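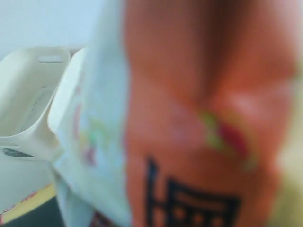 Page last changed: September, 10.40

Packing Room Gallery — Pletgate Store

The packing room at Pletgate prepares mixed grocery parcels for households served by the Utik scheme. The room holds 211 shelf places and sends out roughly 800 parcels in a usual month. This gallery shows goods at close quarters.

Orange packaging with a bold black printed design, and a slanting streak of green and red above it. A pale, whitish-blue item stands directly beside it, with a white container behind.

Soft packs and bags are placed in the parcel last, on top of tins and jars. Packs with a fold or crease are accepted, provided that the seal is sound and the date can be read. Any pack that fails either check is set aside and entered in the Flonus stock book under code 3391.

Goods labelled in other languages are welcome. An English sheet listing the contents and any allergens must be placed in the same parcel — the blank sheets are kept in the top drawer of the Ugwu cabinet.

Goods may be brought to the side door from 10 in the morning. Visitors wishing to use a picture from this page should apply in writing to the Pletgate office, stating where it will appear.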